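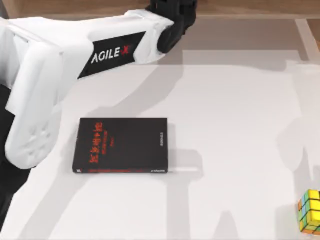

CLURKINE PULLS DRAVANO RELEASE 6 OVER ARM COLLISION FAULT

Two-arm users told to stop running exported motions on live hardware until patched

WALLONSTEAD, June 14, 2021 - Clurkine is withdrawing Release 6 of Dravano, its simulation and motion planning package for tabletop robot work, effective now. Reason is a fault in the collision check. Under certain camera settings the planner loses track of one arm in a two-arm setup and will clear a path that runs straight through it. In simulation that is a bad result in a log. On a real bench it is two arms hitting each other.

It has happened on a real bench. No one hurt. Details below.

If you run Dravano Release 6 with two arms: stop sending exported motions to hardware. Today. Simulation-only use can go on, but treat the results with caution, see "Results already collected."

Single-arm users are not affected by the fault but are asked to move off Release 6 all the same. We do not want copies of it left around.

What went wrong

Dravano keeps a list of everything a moving arm must stay clear of. Table, objects, mounting column, the other arm. In Release 6 we changed how that list is built, to make it faster. Objects outside the camera view get dropped from the drawing step to save time, and that part is fine, plenty of simulators do it. The mistake was that the drawing step and the collision step were reading from the same list. When the second arm swung out of view it was dropped from both.

So the second arm was still there, still moving, and the planner had no idea. A path toward the camera's blind side would come back marked clear.

The scene at the top of this release is from the task family where the fault was first reproduced. Closed black book flat on a pale table, Rubik's cube over to the right, one white arm reaching across with the gripper up high above the book. Second arm out of view. With an affected build, the moment the second arm leaves the view is the moment the check stops working properly.

The fault needs three things at once:

Two arms sharing one table.
A camera view that one arm can leave during a motion.
The fast scene list turned on. It is on by default in Release 6, and that was our choice, and a poor one.

The name and logo on a simulated arm have no bearing on any of this. Arm models load into Dravano as geometry. The fault is in Dravano code, written by Clurkine, and happens with every two-arm model we have tried. No arm manufacturer is at fault and none should be getting calls about it. Please send those calls to us.

What happened at Baumgart

Baumgart, a test bench operator and long-time Dravano site, was moving a book task from simulation to hardware. Pick up the book by its long edge, turn it, put it down. The exported motion took the working arm wide on the way back. The other arm was parked on that side, out of the camera view in the simulated version of the job.

The forearm of the working arm struck the wrist of the parked one. Bench was running at reduced speed per Baumgart's own rules and the operator was outside the marked zone. Emergency stop pressed. Cracked wrist cover on the parked arm, bent finger on the gripper, one book with a torn spine. The motion had passed every check in Dravano beforehand.

Baumgart sent us the full log, the scene file and the exported motion the same day. We ran them and got the same clear result, with the arms overlapping when viewed from a wider camera. Baumgart has since paused all two-arm work that came out of Release 6.

We thank them for the quick report. We are paying for the repairs.

What we found when we looked

Clurkine re-ran the standard Dravano tabletop set, all 204 scenes, with the old list and the new one side by side. 6 scenes gave a path marked clear in Release 6 that the older check rejects. All of them two-arm. All of them with an arm out of view for part of the motion. The remaining scenes match.

That set did get run before Release 6 shipped. It was scored on whether the task got done: book moved, cube placed, and so on. The tasks got done. A simulated arm that passes through another simulated arm still puts the book in the right spot, and our scoring never asked about the part in between. The contact warnings that should have come up were switched off along with the arm itself.

We should have caught it. There was also an earlier sign. In December a user wrote in about an arm shadow crossing the table with no arm to go with it in the contact report. The ticket was filed as a drawing problem and closed. Shadows are worked out separately in Dravano, so an arm that had been dropped from the list could still darken the table. The user was right that something was off. We have reopened the ticket and written to them.

What to do now

1. Stop all hardware runs of two-arm motions exported from Release 6. This includes motions that have run fine so far. The parked position of the second arm may have been luck.

2. Open the Dravano settings page and turn off "Fast scene list." Restart the program. The setting doesnt take effect until you restart.

3. Check the startup log. It should read "full scene list in use." If that line is missing, the setting did not stick, repeat step 2.

4. Install the patched release when your download link arrives. Links are going out by email to all 381 registered sites. Sites with two-arm licenses go first.

5. After patching, re-plan every two-arm motion from scratch. Do not re-check the old exports. An export carries its own clear mark and the patched release will not overwrite it.

6. First hardware run of any re-planned motion: lowest speed, no people in reach of either arm, hand on the stop.

Sites that cannot patch right away can go back to the previous release. It does not have the fast list. Scene files saved in Release 6 will open in it but lighting and table finish may look different. Object positions carry over.

Results already collected

Several customers use Dravano to produce large amounts of simulated arm motion for training their own models. We know this notice lands badly for them. Short version:

Single-arm recordings are good. Keep.

Two-arm recordings where both arms stay in view the whole time are good. Keep.

Two-arm recordings where either arm leaves view at any point need to be re-checked. Some will contain arms passing through each other. A small checking tool comes with the patch. It reads the recording, rebuilds both arms from the joint values, and lists any moment where they overlap. Joint values were saved correctly all along, so nothing has to be re-recorded just to run the check.

The tool does not fix a bad recording. Bad ones should be thrown out or re-planned.

Camera images inside the recordings are not changed by the fault. What was drawn was drawn correctly.

What is changing in Dravano

The patched release splits the two lists for good. The collision step now has its own list and nothing gets taken off it by the camera. Planning will be slower than in Release 6, and back to what users had before. We will look at speed again later and will say so publicly when we do.

Overlap between arms is now a failed run in our test set, whatever happens to the book or the cube. Same scenes, plus new ones made from the Baumgart job with the camera pulled in tight on purpose.

Exported motions will carry the release number and the list setting in the file header. Hardware drivers from Clurkine will refuse a two-arm motion with a Release 6 header. Third-party drivers may not, so please check with whoever maintains yours.

Last, a reminder that was in the manual but too far back. A clear mark from Dravano is a planning result. It does not take the place of speed limits, marked zones or a working stop button at the bench. That text now shows on the export screen and has to be accepted before the file is written.

Support

Phone and email support for this issue is open to all Dravano users, including those with expired support plans. Have your license number and release number ready. If there was contact on your bench, of any kind, even a light touch, please tell us and hold on to the log and the scene file. Do not reinstall before the log is copied off, the installer clears the log folder.

Customers holding Release 6 on disk can recieve a replacement at no charge, or just destroy the disk and use the download.

A further notice will be posted when all registered sites have been sent their links.

About Clurkine

Clurkine makes simulation and planning software for robot arms working at table scale. Its main product is Dravano. The company is based in Wallonstead.

Media contact: Clurkine Press Office, Wallonstead
Technical contact: Dravano Support Desk, mark subject line "Release 6 withdrawal"

###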